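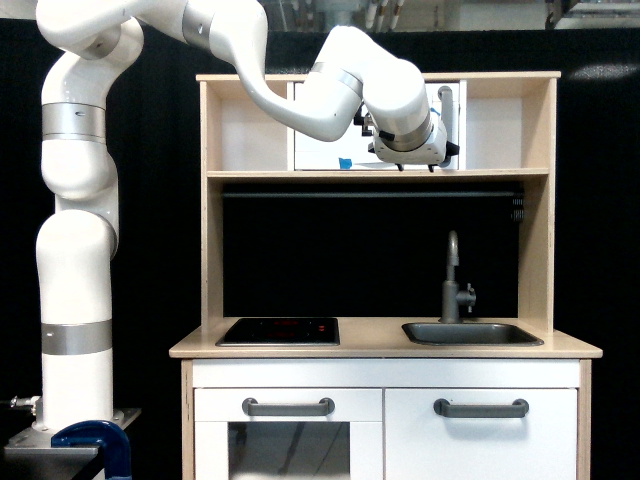
The student section resumed work on the kitchen task after the morning safety briefing. All members signed the sheet before the arm was powered. The objective for this session was set out in the project plan: to bring the gripper to a named position on the toy kitchen, hold it there, and return by the same path.

The frame of reference was checked first. The clamp at the base was inspected by two members, as the plan requires, and the entry was initialed. The path file was then loaded under the name Jistoseo, which the section adopted for all upper shelf work. The previous files, kept under the name Nirkon, remain in the archive and should not be edited.

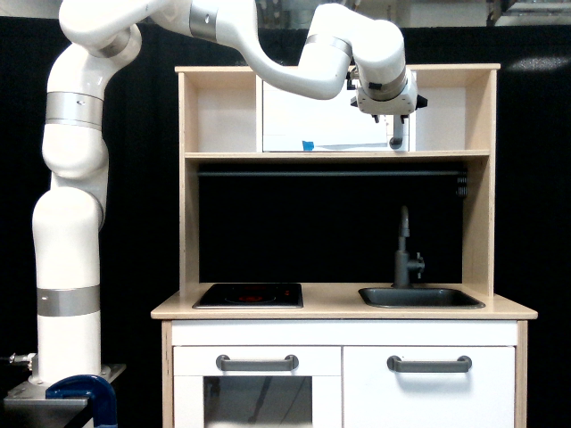 The speed limit for approach moves was left at 40 percent. One member proposed raising it for the long move across the top of the kitchen. The proposal was declined. The rule from last October stands -- any change of speed is to be made in writing and read aloud before a run.

Considerable time was given to the shelf height. The value in the path file was 612 millimeters, measured from the table. The drawing supplied with the Rustad report gives the height from the floor, and the two had been confused in an earlier entry of this diary. That entry has been corrected in the margin and the original figure left legible.

The first-year members operated the stop button in turn. Each was asked to call the stop without warning at least once. It was agreed that the operator should say "stopped" aloud afterward, so that the person at the keyboard need not look up. 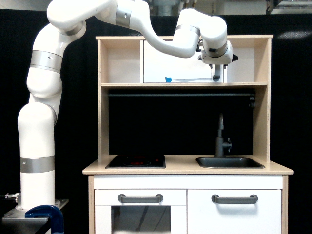
Dralcombe, June 25, 2018

Work continued after the midday break. The section moved from the shelf positions to the stovetop positions, which use a lower approach and a separate file. Members are reminded that the shelf file must be closed first. The log for the day reached line 1092 before the changeover, and a blank line was entered to mark it.

The question of the waiting time was settled. The arm will pause for 3000 milliseconds at each named position before any further move. Several members considered this too long. It was kept for the present, as the written observations must be made during the pause and the newer members do not yet write quickly.

Outstanding items: the label on the spare cable, the second copy of the safety sheet, and the stovetop measurements, which are to be taken again by a different pair. The diary passes to the next keeper at the close of the week.
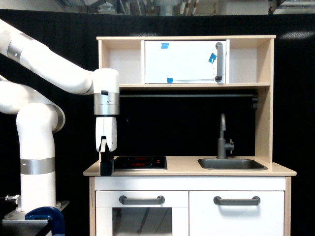 Signe Ladefoged
Diary Keeper, Student Robotics Section, Dralcombe

Entries are made on the day of work and are not revised except by marginal note. Questions about an entry should be put to the keeper in writing.

Contact the Section | Copyright 2018 Dralcombe Student Robotics Section | Back to top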